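The gripper that let go too early

Posted October 30, 2022 | Filed under: Robots, Teardown Bench
3 comments

I've been working on the computer disassembly cell at Homlow since September, and most of that time has gone into one fault. The arm would pick up a memory stick, lift it, and then the fingers would open on their own. No error, no stop. The log said the grip was fine.

The first time, the stick fell back into the case and did no harm. The second time it landed on a board we wanted to keep and bent a part. After that I stopped running the job unattended and went through the logs from 307 picks. The fingers had opened early on 8 of them.
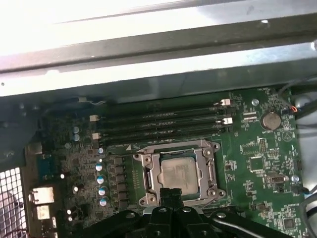 I blamed the fingertips first and spent two evenings swapping pads. That changed nothing. Then I blamed the force setting and turned it up, and I don't recommend doing that near a CPU socket. I put it back the same night.

The real cause was in the wrist cable. When the arm reached far into a case and turned the last joint past a certain angle, the cable pulled tight and the gripper lost power for a moment. It came back up so fast that the controller never noticed. But our Krawczyk gripper opens slightly when it restarts, as part of finding its home position. If it was holding something, it dropped it.

What bothers me is that the restart was never reported. Dropping a memory stick is cheap. The same opening move with the fingers down between a socket and a heat sink could break the board, and if someone has a hand in there to free a screw, it's worse than that.

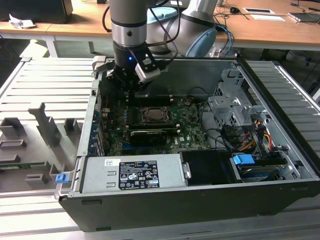
I made three changes. The cable has more slack now and a clamp higher up the arm, so the last joint can turn all the way without pulling on it. The homing move is off at power-up and has to be asked for. And the controller reads the gripper's uptime counter before and after each move - if the number went down, everything stops and waits for a person.

I then ran 100 picks with the joint at its worst angle and had no drops. I'm still standing next to it for the full jobs.

Next is the same check on the second arm, which has the same cable run.

Share (8)

Related posts
Moving the Nondham cell to a bigger platform
Jamatent screwdriver bits, one month in
Why I label every cable now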